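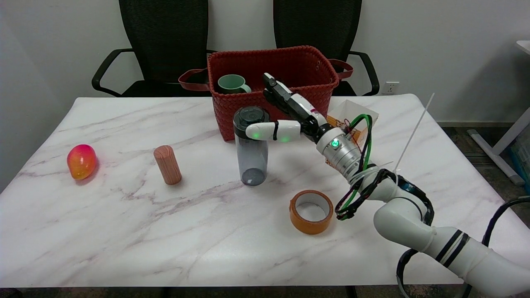

Skiroditz toolkit: progress report to the funder, second reporting period

January
By Grażyna Wysocka, with build figures from Emanuel Bogdan

7 shares | 2 comments

Search reports and minutes...

1. Scope of this report

The grant covers the port of the Skiroditz widget library from its old drawing code to the new rendering layer, Marikar, and the release of a stable version that application authors can build against. This report deals with work packages 2 to 5. Work package 1 (audit of the old code) was closed in the last period and is not repeated, except where its findings changed the plan.

Packages 2 and 3 are complete. Package 4 is in progress and behind the plan. Package 5 has started early, as the person assigned to it became free.

2. Rendering layer (package 2)

All drawing in the library now goes through Marikar. The old path is still in the source tree behind a build switch and will be removed after the first stable release. Widgets no longer draw themselves straight to a surface. Each one returns a list of drawing nodes, and the layer decides which of them have changed and need to be drawn again.

The main technical difficulty was clipping. The old code let a child widget draw outside the area given to it, and several applications had come to depend on this for shadows and focus rings. We considered keeping the behaviour and decided against it. A widget must now declare how far outside its area it intends to draw. The change breaks a small amount of existing code, but the fault is easy to see on screen and the fix is normally one line.

Text drawing was moved last. Glyphs are kept in a shared cache, and the cache is emptied when the display scale changes. An early version emptied it on every window resize, which made resizing slow on older laptops. This was corrected before the package was closed.

3. Input handling (package 3)

Pointer, touch and keyboard events now pass through a single queue. Gesture recognisers are separate objects that can be attached to any widget, and the old per-widget signal handlers have been withdrawn. Irkuvik, the file manager we use as our test application, was converted during this period. The conversion removed more code than it added, mostly duplicate handling of double clicks.

Input methods for languages that need a composing window work on both supported display servers. One fault remains: the composing window opens in the wrong place when the parent window is on a second monitor with a different scale. It is recorded as a release blocker.

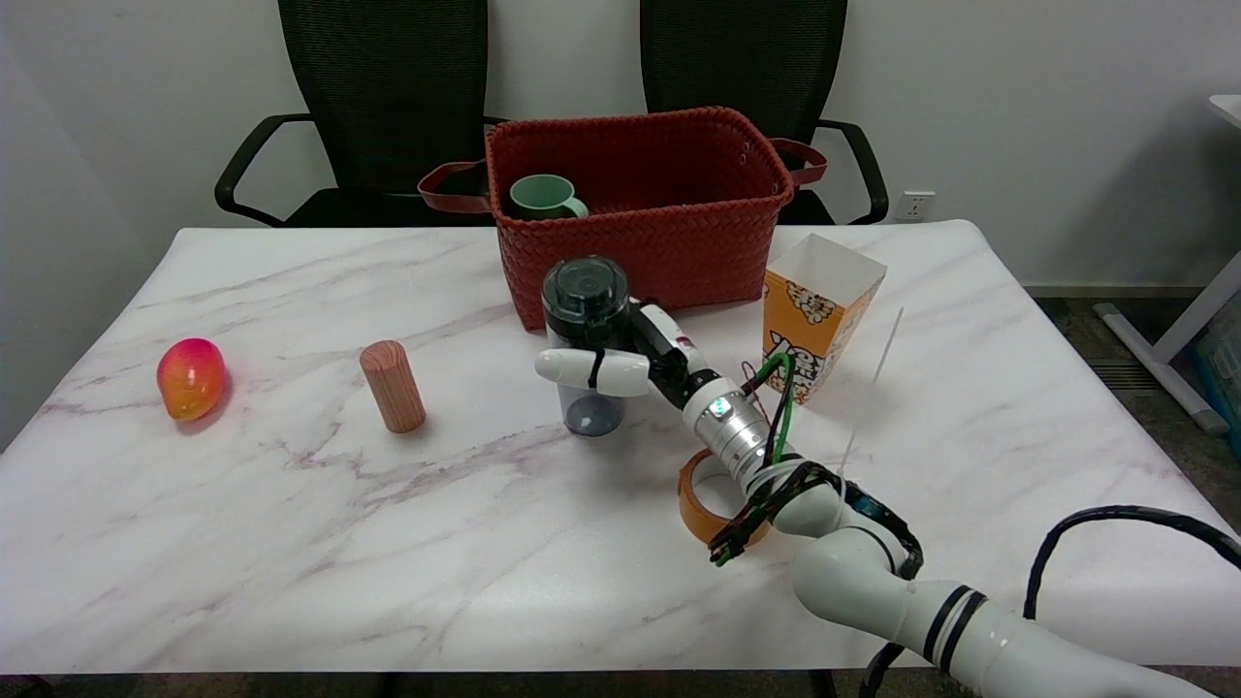 4. List and table widgets (package 4)

The aim of this package is a list widget that creates row objects only for the rows on screen. The test case agreed with the funder is a list of 4000 rows with mixed text and icons, scrolled from top to bottom without a visible pause. Fixed-height rows meet this. Rows of varying height do not, as the widget has to guess the total height and then correct it, and the scroll bar jumps when it does so.

Emanuel Bogdan has a branch that stores measured heights in a balanced tree and spreads the correction over several redraws. It removes most of the jumping. It also breaks keyboard navigation past the last measured row, and I have not accepted it for the main branch. The package was planned to close in this period and will need some 5 further weeks. No extra money is requested - the time comes from the reserve set aside in the original plan.

5. Migration guide and tools (package 5)

Brirka, the command-line checker, reads interface description files written for the old version and reports what must be changed. It rewrites simple cases itself when asked to. Cases that need a decision, such as removed container types, are listed with the line number and a pointer to the relevant part of the guide.

The guide has seven chapters planned. Drafts of the first two are in the repository. The chapter on custom widgets is waiting for the list work, as its main worked section uses the new row interface.

6. Risks

Accessibility support is still handled by one developer. A second person has been given review rights and is working through the open reports, starting with those on tables.

The build servers ran short of disk space twice in the period and nightly packages were missed. Old packages are now deleted after 7 days.

7. Work for the next period

- Close package 4, including keyboard navigation in lists with rows of varying height.
- Fix the composing window fault described in section 3.
- Freeze the public interface and publish the first release candidate.
- Complete the custom widgets chapter and send the guide for outside review.

The spending table is attached separately in the format used last time.

2 comments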